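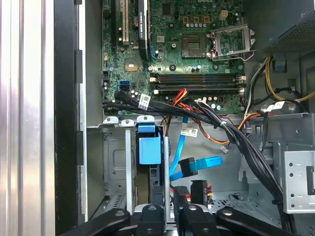
분류: 읽은 것 > 추리·미스터리

쿠드게이트(Kudgate) 다 읽음. 새벽 2시. 내일 출근인데 큰일났다

까먹기 전에 일단 쓴다. 정리 안 됨. 스포는 뒤쪽에 몰아서 쓸 테니까 안 읽은 분은 중간에 멈추시길. 어디서 멈춰야 하는지는 써놓을게요.

보트우드(Votwood) 문고에서 나온 얇은 책이다. 296쪽. 요즘 추리소설이 다 벽돌이라 두께만 보고 집었는데 글씨가 깨알이다. 속았다. 줄간격도 좁고. 그래도 이틀 만에 읽었으니 재미는 있었던 걸로.

배경은 펜닝턴(Pennington)이라는 바닷가 요양 마을. 철 지난 겨울이고 손님도 별로 없는 하숙집. 거기 장기 투숙하던 은퇴한 우체국장이 아침 식사에 안 내려온다. 방문은 잠겨 있고, 열어보니 죽어 있고, 책상 위에는 부치지 않은 편지가 잔뜩. 전부 같은 주소인데 그 주소가 쿠드게이트. 마을 사람 누구한테 물어도 그런 동네는 없다고 한다. 여기까지가 1장. 1장 진짜 좋음. 1장만 두 번 읽었다.

탐정 역할은 하숙집 부엌에서 일하는 아주머니가 한다. 이름이 끝까지 안 나온다. 다들 그냥 "부엌"이라고 부름. "부엌한테 물어봐", "부엌이 그러던데" 이런 식. 처음엔 번역이 이상한 줄 알았는데 원문도 그런 모양이다. 근데 이게 뒤로 갈수록 은근히 무섭다. 사람들이 부엌 앞에서는 아무 말이나 다 한다. 가구 취급이니까. 그래서 제일 많이 아는 사람이 되고.

경찰은 무능하게 나오는데 바보로 그리진 않는다. 그게 맘에 들었다. 자기 할 일 하고, 서류 쓰고, 점심 먹고, 비 오면 안 나온다. 현실적. 중간에 경찰이 부엌한테 수프 레시피 받아적는 장면 있는데 웃겼음. 나중에 그 메모가 다시 나온다. 더 말하면 안 됨

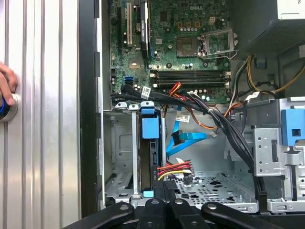

단점도 쓰자면 가운데가 늘어진다. 한 100쪽쯤부터 하숙생들 과거 이야기가 한 명씩 차례로 나오는데, 약사 편은 좋았고 피아노 선생 편은 솔직히 건너뛰고 싶었다. 피아노 얘기가 길어도 너무 길다. 조율이 어쩌고. 단서가 있겠지 하고 꾹 참고 읽었는데 단서가 있긴 있었다. 한 줄. 그 한 줄 때문에 그걸 다 읽히다니.

그리고 번역. 대체로 매끄러운데 같은 물건이 앞에서는 "찬장"이고 뒤에서는 "벽장"이다. 밀실 나오는 책에서 이러면 곤란하다. 나는 한참을 가구가 두 개인 줄 알고 추리를 했다. 당연히 틀림. 벽장에 사람 숨길 수 있잖아요. 찬장엔 못 숨기지.. 내 추리의 핵심이었는데

하숙집 평면도가 맨 앞에 있다. 이건 좋다. 평면도 있는 추리소설은 일단 점수를 후하게 준다. 다만 전자책으로 보면 평면도가 콩알만하게 나온다고 함. 켄베르크(Cenberg) 서점 앱 후기에 그 불만이 꽤 있더라. 종이책 추천. 후기 얘기가 나와서 말인데 그 앱에 이 책 별점이 2,107개 달려 있다. 이 정도 책에 뭐가 이렇게 많지 했는데 예전에 무료로 풀린 적이 있는 듯. 별 하나짜리 중에 "요리책인 줄 알았어요"가 있었다. 표지에 냄비가 있긴 하다.

분위기 말고 트릭 자체를 보는 사람이면 좀 심심할 수도. 밀실 트릭은 고전적인 쪽이고 많이 읽은 사람이면 절반쯤에서 감이 올 거다. 나는 안 왔지만 (찬장 때문이다)

여기부터 스포. 안 읽은 분 그만.

-

-

쿠드게이트가 동네 이름이 아니었다는 거. 배 이름이었다는 거. 이거 진짜 몰랐다. 편지 겉봉에 번지수처럼 적혀 있던 429가 선실 번호라니. 다시 앞으로 가서 보니까 우체국장이 창가에서 바다만 본다는 말이 세 번이나 나온다. 그냥 쓸쓸한 노인 묘사인 줄 알고 넘겼는데. 단서를 분위기 속에 묻어놨다. 이런 거 좋아함.

범인은 예상 범위 안. 약사. 다들 약사라고 했을 거다. 약 다루는 사람이니까 너무 뻔해서 오히려 아닐 줄 알았더니 그냥 맞았음. 근데 동기가 편지를 숨기려는 게 아니라 부치게 하려는 거였다는 부분에서 좀 멍해졌다. 몇십년 동안 안 부친 편지를 누군가는 부쳐야 한다고, 본인이 살아 있는 한 절대 안 부칠 거라고. 말이 안 되는데 읽고 있으면 말이 된다. 약사 편을 앞에서 그렇게 공들여 쓴 이유가 있었다.

그리고 마지막에 부엌이 편지를 어떻게 했는지. 안 나온다. 우체통 앞까지 걸어가는데 거기서 장이 끝나고 다음 장은 봄이다. 봄에는 하숙집에 새 손님이 오고 부엌은 감자를 깎고 있고. 나는 부쳤다고 본다. 감자 깎으면서 창밖을 보니까. 그 전까지 한 번도 창밖을 안 보던 사람이다. 독서모임에서 이거 얘기하면 싸움 날 듯.

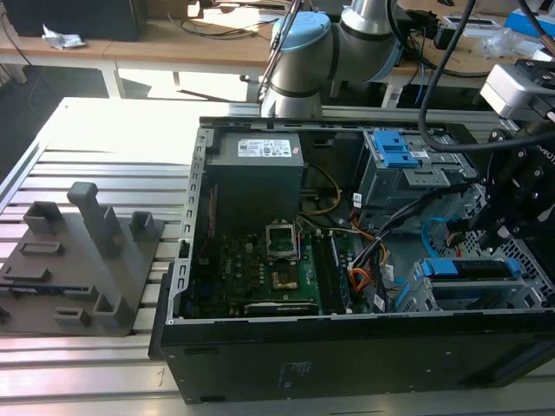 마지막 수정: 6월, 오전 7:40

출근길에 덧붙임. 자고 일어나니 생각이 좀 바뀌었다. 피아노 선생 편 지루하다고 쓴 거 반만 취소. 조율 얘기 중에 "안 치는 피아노가 더 빨리 틀어진다"는 말이 있었는데 그게 편지 얘기였나 싶기도 하고. 버스에서 다시 펴봤는데 역시 길긴 길다.

시리즈가 더 있는지 궁금해서 찾아봤더니 부엌이 나오는 책은 전부 3권이고 이게 두번째란다. 뭐?? 책 어디에도 그런 말이 없다. 첫 권은 우리말로 안 나왔고 마지막 권은 나온다 만다 소문만. 보트우드 문고는 왜 항상 중간부터 내는지 모르겠다. 전에 산장 나오는 것도 그랬음. 1권 없이 2권부터. 그래도 따로 읽어도 아무 문제 없었으니 걱정말고 읽으셔도 된다.

비슷한 거 찾는 분은 뭐가 있을까. 섬이나 산장에 갇히는 이야기보다는 좁은 동네에서 다들 뭔가 숨기고 있는 이야기 좋아하면 맞을 거다. 피 거의 안 나옴. 고양이 나오는데 안 죽음. 이거 중요한 분들 계셔서 적어둔다.

별점은 다섯에 넷. 피아노에서 반 개 깍고 찬장에서 반 개.

다음은 빌려놓고 안 읽은 법정물인데 반납일이 코앞이라 다 읽을지 모르겠다. 두껍다. 내릴 데 다 왔다 이만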